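Werness Robotics Club – progress report, second instalment
To: Victor Mussa, small grants, Kpodo Fund
From: Abena Ansah, club lead
27 April 2018

Victor – sorry this is short, wanted it with you before the open evening. Fuller accounts to follow with the final report.

Where we are

Glove project is going, about three weeks behind the plan we sent in November. Reason for the delay is mostly the finger linkages. First set too stiff, second set snapped at the thumb, third set fine so far. Fuseini Quaye redrew them over the holidays and they now go on over a normal fabric glove, so we no longer need a different glove for every hand size.

Students have settled into two groups. One does the glove and recording, the other does the arm and the software that plays the moves back. They swap over after half term. Nuno Sequeira is with us for the arm sessions and has been very patient about the wiring.

Numbers you asked for

Recordings made since the last report: 441
Of those, good enough to keep: 269
Spent to date: £762
Left in this instalment: £238

The gap between made and kept is bigger than we would like. Most of the throwaways are from the first fortnight, when the marker cube kept working loose on its mount and the position data drifted. Now screwed down. Since then we lose the odd one when a hand turns too far and the camera can't read the squares. Students are writing up a one page sheet on how to hold your wrist – draft is decent, needs pictures.

Spending

Nothing outside the headings you agreed. Biggest items were the cables, replacement sensors and a second power supply. Did not buy the laptop stand, we borrowed one from Rollham. Would like to move that money over to spare linkages if you are happy, please let me know by email as I need it in writing for the school office.

What the students can do now

Put the glove on and calibrate it without one of us standing over them. Record a reach and grasp, check it, label it, save it in the right folder (mostly). Explain to a visitor why the cube has a different pattern on each side. Abdul-Rahman Wumbei came in from Roseo to do a session on labelling data and said he would come again, which the group were very pleased about.

We are keeping to simple objects for this stage. Basket first, then cups, then something soft. The basket is harder than it looks, the rim gives the fingers lots of places to go and no two people pick it up the same way. Good for the discussion, less good for the arm.
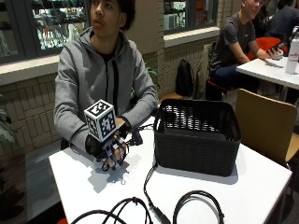
Glove group: sensor glove and marker cube on the right hand, basket on the table.

Problems

Cables. Too many and too long, we are going to tie them into one bundle with sleeving. Storage also still not sorted, kit lives in a cupboard two corridors away and we lose ten minutes each end of the session. Have asked for a shelf.

Playback on the arm is jerky. Nuno thinks its the smoothing, the students think it is the gripper. Both being tested.

Next

Finish basket recordings and start cups.
Finish the wrist sheet and send you a copy.
Arm to repeat one recorded grasp from start to finish, slowly.
Open evening – you are very welcome, parking is at the back by the sports hall.

Could you also confirm wether the final report needs the student feedback forms attached or just a summary? We have them all on paper and scanning will take a while.

Thanks again
Abena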